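Subject: Re: [shelves] Drinks shelving, order of the rows

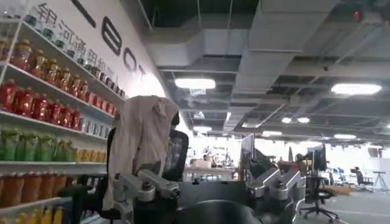 White shelving with the bottled drinks, office chair in front.

Kiprono Mrema wrote:

> Could someone send me a picture of the tall white unit as it stands? I
> am redoing the shelf plan for the drinks and the copy I have is from
> October. I would like to know which colours share a shelf before I
> print new labels. Also, are the small clear bottles still going at the
> top? I had them down for the second shelf, next to the reds.
>
> Kiprono

Kiprono,

Picture is at the top. The small clear bottles with the dark caps are on the top tier, so your plan needs changing there. Under them come the amber-orange ones with the red labels, and the bright reds have the next shelf down to themselves as far as I can make out.

The shelf below the reds is the shared one. Green is on the left and the yellow-orange row carries on further back. I would give that shelf two labels, one at each end, as a single label in the middle gets read as belonging to both.

Lower down you have the orange-brown row and then the yellow. You only get the upper part of the yellow bottles in the picture, so don't use it for the label heights down there. Measure those at the unit.

On the labels themselves, the Clakum strips hold better than the Udia ones. The Udia strips lift at the corners after a few weeks and then catch on the bottles when you slide a row forward. We have a box of 100 Clakum strips in the stores cupboard, order number 543 if you want more of the same. Please keep the text large enough to read while standing up.

I would also like to keep the amber-orange and the orange-brown rows well apart, as they are now. When they were next to each other we kept putting refills in the wrong row, and it took most of an afternoon to sort out.

The beige cloth is on the back of the black mesh chair if you want it for wiping the shelf fronts before the strips go on.

Send the new plan to the list when it is done and I will swap it for the old one in the folder.

Roman Adamczyk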